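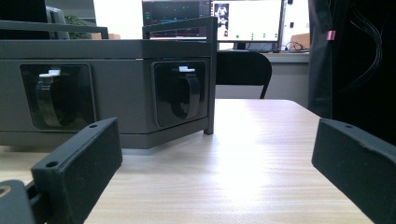

**Figure 4.** View from the hand-held gripper over the work table, fingers open, with the grey two-window enclosure on the left.

### 4.2 What the equipment budget left out

Quotes for data collection hardware tend to price the tool and stop there. The four offers we compared, from Prokau, Stendus, Güneş and Umix, all did this in one way or another. Each gave a clear figure for the hand-held gripper and its camera. None gave a figure for the bench it would be used at, the test objects, the desk space, the screens, or the hours needed to keep all of these in a usable state. We think a buyer who plans from the quote alone will plan badly, and our own first budget is the evidence.

That budget had 13 lines. Two of them were for the gripper itself, and between them they took up most of the discussion. The line for test objects was set at 700 euros, a sum we chose because it was left over. By February it was spent. Fixtures such as the enclosure in Figure 4, with its recessed windows and a black loop hanging in each, are awkward to cost in advance. The suppliers' catalogues list simple blocks and cups. They say little about soft parts, narrow openings or dark pieces set against dark backgrounds, and these were the tasks we wanted the money for.

Lighting was missing from all four offers. In Figure 4 the far half of the table is close to white with glare, while the wood grain near the fingers can still be read. Stendus told us that its camera would "cope with normal office light". We do not know what this means. No test conditions were given with the claim, and when we asked for them we were sent a second copy of the brochure. Until a supplier states the conditions, we suggest that blinds and a lamp go into the first budget and not the second.

The claims about working life deserve the same doubt. Umix puts the life of a finger pair at 1522 hours, an oddly exact number for a part whose wear must depend on what it is asked to hold. The fingers in Figure 4 show faint scuffs and dust, and we would not try to work out an hourly rate from that. We kept a spare pair in the plan - priced at the full rate, with no discount assumed - and advise others to do so until someone publishes wear figures with the method attached.

Floor and desk space proved harder to argue for than hardware. A bench, a back desk with two monitors, and the room to walk between them take up space that some other group will also want. Prokau's planning sheet allows for the table only. Güneş allows for the table and one chair. Neither mentions storage, and both leave out cabling, which cost us around 30 euros a month in small orders that were never planned and so never questioned.

We make no claim that our final figures would hold elsewhere. Prices differ by country and one bench is a small sample. The narrower point is that the share of cost lying outside the quote was large enough to change which offer looked cheapest. On the quotes alone Umix came first; with the bench, fixtures and spares added, it came third. The full breakdown is given in Table 3, with the lines we had to estimate marked as such.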